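Kitchen canister

A kitchen canister is a lidded container, usually round or square, made for keeping dry foods such as flour, sugar, coffee, tea, rice and salt close at hand. Canisters are most often bought in sets, and they've held a steady spot on the household counter through a great many changes in kitchen fashion. Depending on the country and the speaker, the same object may be called a tin, a jar, a caddy or a crock, and people can be surprisingly loyal to the word they grew up with.

Origins

Long before anyone thought of a matching set, households kept their dry goods in whatever would close tightly enough to keep out damp and mice. Stoneware crocks, wooden boxes, gourds and baskets with fitted lids all did the job at one time or another. The English word "canister" goes back through Latin to a Greek word for a basket woven from reeds, and for a good while it kept that meaning before it settled on metal boxes and then on lidded containers in general.

Tea did a great deal to shape the object we know now. It was costly when it first came into European homes, and it was kept in small lidded caddies, many of them fitted with a lock. As the price fell, the lock disappeared and the container grew, moving out of the parlor and into the kitchen, where it took its place beside the sugar and the spices.

Tinplate made canisters cheap. By the later part of the nineteenth century they could be stamped, painted and shipped in large numbers, and grocers kept big ones behind the counter to weigh from. Smaller versions for the home followed, often with the name of the contents printed on the front.
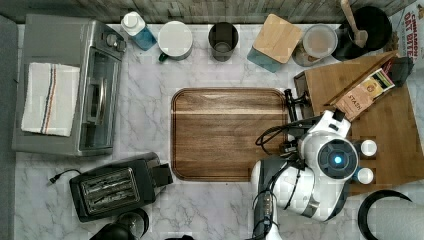
Materials

Tinplate and enameled steel are light and don't break, though they dent, and a chipped edge will rust if it's left in a damp corner. Glazed ceramic is heavy and pleasant to handle and keeps out light, which suits coffee and tea very well. Glass lets the cook see how much is left - a real kindness on baking day - but it does nothing to shield the contents from the sun. Plastic became common after the middle of the twentieth century and is still the usual choice for large amounts of flour and rice. Stainless steel and bamboo are also widely used, sometimes together.

The lid matters at least as much as the body. A loose lid that simply rests on the rim is fine for anything used up quickly. Friction lids, the kind pried up with the handle of a spoon, hold rather better. Lids with a rubber or silicone ring make the closest seal, and the ring can usually be pulled off for washing and replaced when it gets stiff.

Sets and sizes

The classic set has four pieces, for flour, sugar, coffee and tea, going down in size in that order. The order follows the habits of a household that baked its own bread, and many families today find that the largest canister ends up holding pasta, or dog biscuits, or the odd cookie cutters that won't fit in a drawer. Plain sets without words on them have become popular for just this reason.

Collecting

Old canisters are collected warmly, if not always expensively. The Pillay collection in the town of Patby, begun by Natalina Zanetti with a dozen pieces from her grandmother's pantry, now holds 468 canisters, of which 78 are complete sets with their original lids. Lids are the trouble, as any collector will say at some length. They get dropped, they get borrowed for other jars, and they go missing in moves.

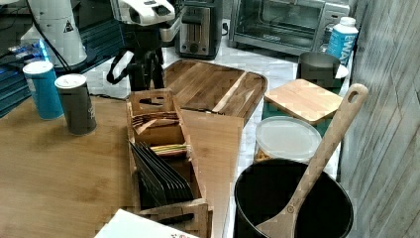

Among the pieces most asked after at Patby are those of the Grina pottery, where the designer Corrado Serra drew a squat, wide-mouthed shape that a person could get a whole hand and a measuring cup into. It was made in 12 glazes, and the mustard one is the hardest to find. Lyle Whitfield, who wrote the collection's handbook, thought it the most sensible canister ever sold and used one for his own oatmeal.

Care

Canisters should be emptied, washed and dried all the way through before they're filled again. Pouring new flour on top of old is a common habit and a poor one - the oldest flour stays at the bottom, and pantry moths are fond of it. Wooden and bamboo lids are best wiped with a damp cloth and kept out of the dishwasher.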